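4.2 Travel and rest between away games

The second question of this study is whether the team that travels more wins less, when the quality of the two teams is kept equal. Earlier work on this subject mostly used distance only. We think that distance alone does not tell enough, because a short flight after a late game can be harder for the players than a long flight with two free days. For this reason we built the rest index described in Section 3, and we entered it in the model together with the distance.

The sample has 3,407 regular season games. From these, 1,515 were played by a visiting team that had also been away in its previous game. We call these "second road games". Games on neutral fields were removed, as well as games which were moved to another date because of weather. The closing point spread was taken as the measure of team quality, following the procedure of Paredes and Carretero in their first report on the Hallura data.

The results for the full sample are weak. The sign of the distance term is negative, as expected, but its error is large and we do not give it much weight. In the second road games the picture is clearer. Visiting teams with a short rest scored less in the last quarter than the spread predicted, and the difference did not disappear when we added the record of the head coach. Division games behave in another way. In these games the two teams know each other well, and the effect of rest becomes very small — we come back to this point in Section 5.

One limit must be said here. The rest index counts days, and it does not know what the players did in those days. Antoniuk proposed to use practice reports for this purpose, but the reports are written by the teams themselves and their detail changes from one club to another. We tried them for one season and decided to leave them out.

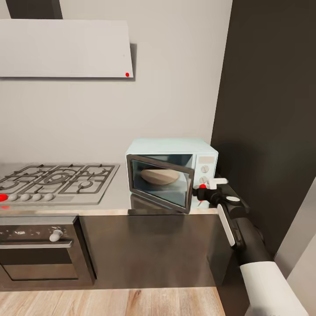
Figure 5

A further check concerns injuries. When a starting quarterback is missing, the spread moves before the game, so most of this information is already inside our measure of quality. For other positions we are less sure. We repeated the estimation without the games in which a team missed both starting tackles, and the rest term changed only in the third decimal. The same was true when we removed the last two weeks of each season, when some teams have nothing left to play for and give time to their reserves. The estimates reported in this section use the version of the Bevska schedule file dated 12/02/2019.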